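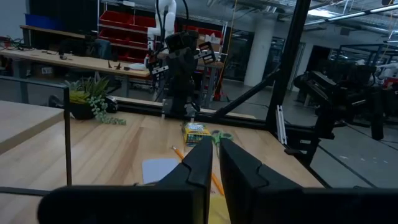 2021年1月26日

朝から文房具の整理。昨日のうちに引き出しを抜いて中身を箱に空けておいたので、すぐに始められた。起きたのは遅かったが、コーヒーを一杯飲んで、そのまま机に向かった。

鉛筆から手をつけた。全部で37本。短いもの、芯の折れたもの、消しゴムが硬くなって紙を汚すだけのものが混ざっていた。削れば使える長さのものは残し、指でつまむのもつらいものは捨てた。削り器の刃がだいぶ鈍っていて、途中で芯が二度折れた。黄色い軸の一本はきれいに尖っていたので、そのまま手元に置いて今日の書きつけに使うことにした。軽くて書きやすい。芯はたぶんHBだと思う。

次に紙。淡い黄色の紙はネルトブリッジの店で5月に買った束の残りで、まだかなりある。買ったときは色が薄すぎると思ったが、クレヨンの色は白い紙より落ち着いて見える。日の当たる棚に置いていた上の何枚かは端が焼けていたので、試し描き用に分けた。残りは袋に戻して、棚の下の段に寝かせた。立てて入れると反る。前の冬にそれで一束だめにした。

クレヨンは黄色と緑の箱のもの。ふたを開けて、一本ずつ紙の端に線を引いて色を見た。茶色が減っている。木ばかり描いていたせいだろう。白はほとんど新品のままだった。巻き紙がはがれかけたものが何本かあり、のりで留め直した。折れた青は捨てずに入れておく。塗る分には短いほうが持ちやすい。

はさみは緑の柄のを残す。もう一丁、柄の黒いのがあったが、かしめが緩んで紙を噛むようになっていたので、これは荷ひも用にして台所に移した。緑のほうは刃にテープの糊がついていたのを拭き取った。厚紙でも最後までまっすぐ切れる。子ども用と言われればそんな大きさだが、私の手にはこのくらいでいい。

昼は昨日のスープの残りとパン。パンの端が硬かった。食べながら、エクポの通信講座の冊子を読み返した。第2回の課題は「手元にある道具だけで、はがきほどの大きさのカードを8枚作ること」。締め切りは来週の頭で、まだ一枚もできていない。課題のために新しい道具を買わないように、と太字で書いてある。それで整理を先にしたわけだが、整理だけで一日が終わりそうな気もしていた。

午後、白いカードを一枚机に置いて、下描きなしで何を描くか考えた。葉っぱ、家、魚。どれもこの前の課題で描いた。結局、黄色い紙を細く切ってカードに貼り、その上からクレヨンで線を重ねることにした。別の紙で試したら、貼った紙のふちで線が少しずれて、そのずれ方が悪くない。のりは多すぎると波打つので、四隅だけにする。

四時前に郵便が来た。クロルキコから頼んでおいた仕切り箱。注文したときは大きいと思ったのに、引き出しに合わせてみると横がぴったりで、奥が少し余った。余ったところには定規を寝かせた。鉛筆は手前、クレヨンは箱のまま右、はさみは刃を奥に向けて左。のりは倒れるので引き出しには入れず、棚に立てる。輪ゴムは一度全部出したら半分が伸びきっていて、引っぱると切れた。残ったものを小さい袋にまとめた。

途中で送料のことを思い出して、封筒の重さを量った。カード8枚に台紙を一枚足して、量りでは140グラム。台紙が重い。薄いのに替えれば一段安くなるかもしれないが、曲がって届くのも困る。明日、菓子箱のふたを切ったもので試す。

夕方になると手元が暗くなってきたので、細かい作業はやめて床のまわりを片づけた。切りくずは思ったより遠くまで飛んでいる。椅子の脚の裏にも貼りついていた。小さい紙片は掃くより、濡らした指で拾うほうが早い。黄色い半透明のくしゃくしゃしたのが板の上に残っていて、捨てるか取っておくか決めかねた。しわのあるところを紙の下に敷いて、上からクレヨンでこすれば模様が出るかもしれない。 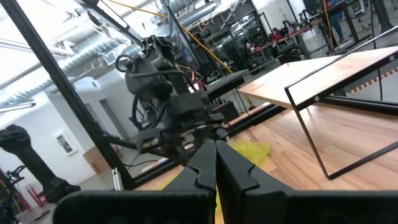
ヤロスラフ・トカチェンコに電話で話すと、こすり出しをするなら薄い紙でないとだめだと言う。黄色い紙では厚くてしわが出ないだろうし、クレヨンも先でなく横腹を使わないと線になってしまう、とのこと。それから、しわは手で伸ばさず、そのまま敷いたほうが模様が強く出るらしい。カドソープの教室で、去年そうやって包み紙を作ったそうだ。そのときは机にテープで留めておいて、紙だけを替えながら何枚も取ったという。

薄い紙なら、靴の箱に入っていた詰め紙がどこかにあるはずだと言ったら、それで十分だと言われた。送料の話もした。台紙は二つ折りの画用紙でいい、自分はいつもそうしている、と言う。画用紙は切らしている。まず菓子箱のふたで量ってみてからにする。

電話を切って詰め紙を探した。押し入れの上の段、毛布の下にあった。折り目がついているが、使うのはカードの大きさなので、折り目をよけて切れば足りる。緑の柄のはさみで何枚か切ってみた。薄い紙は厚紙より切りにくい。刃の奥のほうで少しずつ進めると、いくらかましになった。

夜は卵とねぎの炒めもの、ごはん、漬物。洗い物のあと、カードを一枚だけ仕上げた。貼った黄色い帯が左に寄ってしまったが、描き直さずにそのままにした。名前を書く場所がないので、裏に鉛筆で小さく入れた。

引き出しは開け閉めしてみて、引っかからないことを確かめた。定規が一度だけずれたので、下に消しゴムを一つ噛ませてある。

明日やること。

- 菓子箱のふたを台紙の大きさに切って、重さを量り直す
- 詰め紙でこすり出しを試す
- 茶色のクレヨンがばら売りであるか、ネルトブリッジの店に電話する(課題が終わってから使う分)
- 削り器の刃を見る
- カードの続き

買い物は牛乳と電池。電池は量りに入れる丸いほう。表示が薄くなってきていた。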